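How to sort a mixed tub of second-hand building bricks

Buying bricks by the tub is cheap, but what you get is usually a jumble of good parts, odd parts and fluff. Set aside a weekend afternoon for a small tub, longer for a large one. The method below works on any table you can leave undisturbed overnight.
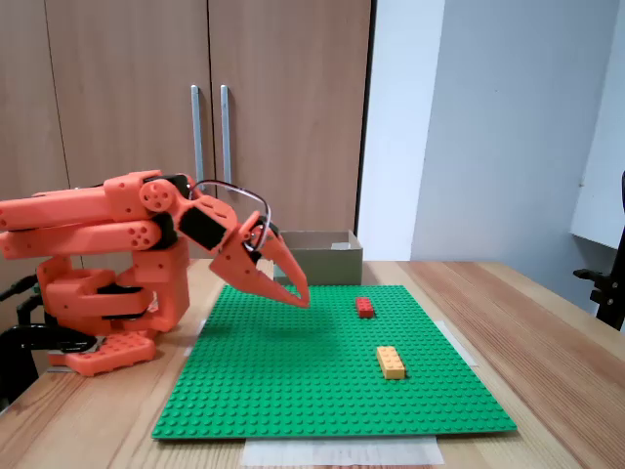
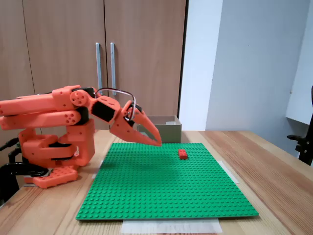
A green baseplate on the tabletop.

Words: Gianni Rizzi
Checked and updated by Emanuel Tănase in May

What you need

A flat table or a clean floor with an old bed sheet on it
Two washing-up bowls
A mesh laundry bag with a zip
Washing-up liquid
A soft toothbrush
Shallow trays or takeaway tubs with lids, 8 to start with
Masking tape and a pen

Step 1: Take out the rubbish

Tip out a few handfuls at a time. Do not empty the whole tub at once, as you will lose sight of the small parts. Pick out hair, coins, beads, dried clay and anything with a battery in it. Put electric parts, stickered parts and string in a separate tub, and keep them away from water.

Baseplates come out at this stage too. They warp easily and should never go in the bag with the bricks.

Step 2: Wash

Fill one bowl with lukewarm water, no hotter than you would use for a baby's bath, and add a small squirt of washing-up liquid. Half fill the mesh bag with bricks, zip it and move it up and down in the water for a few minutes. Leave it to soak for half an hour, then rinse in the second bowl.

Bricks with dirt between the studs need the toothbrush. For sticky marks left by old labels, rub with a drop of cooking oil on a cloth and wash again.

Wipe baseplates by hand with a damp cloth and dry them flat. If you stand them against a radiator they will bend.

Step 3: Dry

Spread the bricks on the sheet in a single layer, studs up where you can be bothered. Allow 24 hours. Turn them over halfway through -- water sits inside the hollow undersides longer than you would expect. Do not use a hairdryer or the oven.

Step 4: Sort by shape first

Most beginners sort by colour because it looks tidy. The trouble comes later, when you want one small red plate and have to find it among every other red part you own. A small part is much easier to spot by colour in a tray of mixed colours than by shape in a tray of one colour.

Start with these groups:

Bricks
Plates
Flat tiles
Slopes
Wheels and axles
Windows and doors
Figures and their bits
Everything else

My last tub, bought from a seller called Filip in Nakia, came to 656 parts after washing, and those eight groups were plenty. With more than a couple of thousand, split the bricks and plates again by width.

Step 5: Check for damage

Press each doubtful brick on to a baseplate. It should go on with light pressure and stay put when you tilt the plate. Cracks usually start at a corner and show up best if you hold the part to a lamp. Chewed parts can go in a spares tub for filling the insides of large models.

Step 6: Store

Label the tubs on the side as well as the lid. Keep them out of direct sun, which turns white and grey bricks yellow. Plates that have got stuck together can be left for now and dealt with as you need them; use a brick separator, not your teeth or a knife.

Put the "everything else" tub where you can reach it, as it will be opened more than the others. When it is full, go through it again and see if any one shape has earned a tub of its own.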